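November 26, 2019

Skonelcombe figure, crowdfunding notes. Backers passed 1,000 overnight, so the second head sculpt is unlocked. Next tier is the cloth cape, 300 more to go.

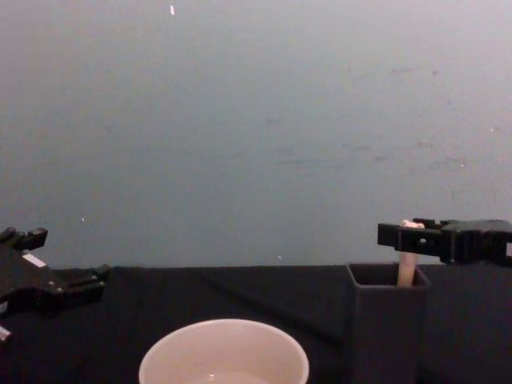
Peg partly in the square container, bowl in front.

Danish Mohmand sent the revised knee joint from Etstead. It holds a pose now, but the left one is stiff -- shaved it down and logged the change. Paint masters still at Walorport. 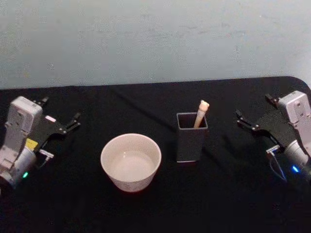 Asked them for 15 test shots in the darker gray before we sign off on the armor. Campaign closes in 7 days. Stand design can wait until then.

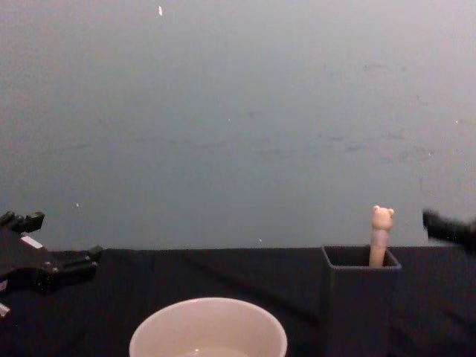 White bowl and the bear-topped stick in its container.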